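# Chapter 3: Small Things and Where They Stand

A desk or worktable collects two kinds of objects. Some are there to be used in the next hour. Others have come to rest and stayed. This chapter deals with the second kind, and with the stands, pegs, trays and bases that hold them. By the end of it you should be able to plan the surface of an ordinary table so that each item has a fixed spot, can be lifted with one hand, and can be put back without moving its neighbor.

Chapter 2 treated storage behind doors. Open storage follows different rules. Whatever is left out will be looked at, bumped and dusted, and it takes up room that was meant for work. The survey carried out in Gokness and the nearby town of Bomley recorded 803 household tables, of which 228 had less than half of the top free. The owners of those tables did not, as a rule, have more belongings than other people. They had more belongings lying flat.

## 3.1 Footprint and height

The footprint of an object is the area of tabletop it covers. A mug has a small footprint for its height. A pair of headphones laid down has a large one. Hung on a peg, the same headphones cover no table at all, and only the base of the stand counts.

An upright stand with a square base is the simplest way to trade footprint for height. It suits cords, keys, light tools and anything else with a loop or a handle. Two pegs set at different heights are easier to use than two at the same level, as the hand can reach the lower one without brushing what hangs above it.
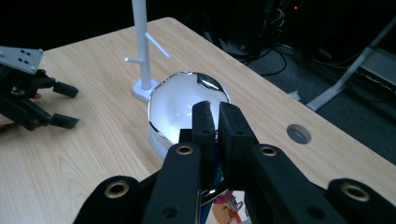 Rounded objects raise a separate question. A ball or an egg shape will not stay put on a hard, smooth top unless something holds it, and a base solves the problem by giving it a flat ring or foot to stand on. The base also settles how the object must be picked up. A low one leaves the widest part close to the table, and the fingers have to come in from the side. With a taller one there is room to reach underneath.

Glossy surfaces need a firm, even grip. Press on opposite sides, at or just below the widest point, and lift straight up. Gripping above the widest point lets the fingers slide toward the top.

## 3.2 Clearance

Clearance is the free space left around an object so that it can be reached. Imre Borbély, whose table plans for the Ajayi reading rooms are discussed in Section 3.5, measured it with his own hand: he set the object down, closed his fingers around it, and marked where his knuckles came. Anything inside the mark was moved. The method is crude but works well for single items.

Clearance is needed on the side the hand comes from. A tall stand may be set close behind a low object with no loss, provided the low object is always taken from the front. Reverse the two and the stand becomes hard to reach.

## 3.3 Cables and openings

Many worktables have a round hole in the top, fitted with an insert, for cables to pass through. Treat the hole as occupied space. An object placed over it has to be moved each time a cord is changed. Cables below the table should be gathered and tied off the floor where possible, which makes sweeping easier and keeps feet clear.

The Drarkero table used in the exercises is 900 millimeters wide and has one such opening. Before starting Exercise 3.1, draw its outline to scale and mark the opening first.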